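Turkside Laundry Sorting Notes, README

What this is

Notes and labels for 91 short sessions of household cloth handling: picking cloths out of a basket, putting them back, moving them to a cabinet top. The sessions took place in one room at Turkside. The label files were first put together under the name Mesteo, and a few column headers still say so. Renaming them broke the import script twice, so they stay.

What it claims, and what I would believe

The earlier summary called this set "representative of home laundry." I don't think it is. There's one room, a concrete floor, and a small pool of cloths that keep coming back. A home has socks, fitted sheets, and a bra with the hooks caught in a towel. If your work depends on any of those, look elsewhere.

I'm also doubtful about the "tidy" label. It was given when the basket held every cloth at the end of a session. A wadded heap passes. A folded cloth left on the cabinet fails. Call it "in the basket" and you'll be closer to the truth.

Files

sessions.csv: one row per session, 91 rows
cloths.csv: cloth names and colors
notes.txt: free text, uneven, worth reading before anything else
brarcombe_old.csv: an earlier round, kept for comparison, different column order

Known problems

Color names drift. "Pink," "light pink," and "rose" were used for the same cloth by different labelers. I merged the ones I was sure of and left the rest.

Clutter was not controlled. Boxes, chairs, and detergent may be around in one session and gone in the next. Geddes asked for a cleared room and we said no, but nobody wrote down what was left out either, so you can't use clutter as a variable.

Session length was capped at 60 seconds. In 3 sessions the cap hit while a cloth was still being moved. They're marked "cut" and should be dropped from any success rate. The old summary counted them as successes, so its numbers won't match yours.

An agreement score of 100 percent appears in that same summary. It covers basket position only, which has one possible value. Ignore it.

Changes

June: merged color names, added the "cut" mark, removed the word "representative."

Still to do: relabel "tidy," and check the cloth names against 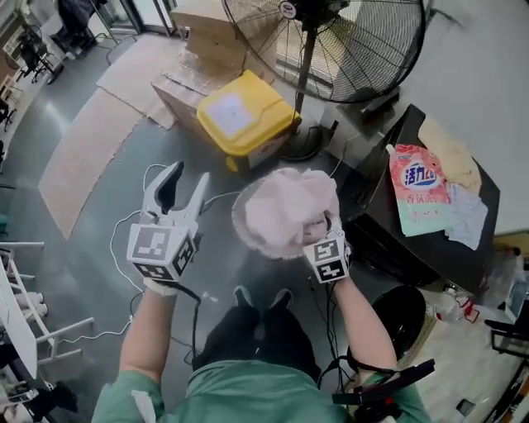 the notes, starting with the beige and white ones, which I suspect were swapped in places.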